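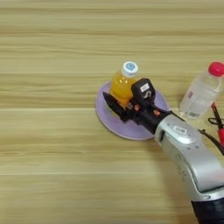
Greifer an einer Saftflasche auf violettem Teller

Clalska Tischarm
Greifarm für leichte Haushaltsarbeiten

Der Tischarm ist für Küchen, Pausenräume und kleine Werkstätten gedacht. Er greift Flaschen, Becher und Dosen und stellt sie an einem eingelernten Platz ab. Neue Abläufe werden von Hand vorgeführt, in der Regel reichen 5 Durchgänge.

Was er noch nicht kann: Schraubverschlüsse öffnen, einschenken, nasses Geschirr stapeln. Eine ganze Küche räumt er nicht auf - dafür ist er zu langsam, und verrutschte Gegenstände muss man ihm oft neu hinstellen.

Lieferumfang: Arm, Greifer, Netzteil, 3 Paar Fingerauflagen
Lieferzeit: 14 Tage
Garantie: 14 Monate
Vertrieb und Ersatzteile: Brusport
Technische Fragen: Clem Doolan

Stand: 27. Mai 2019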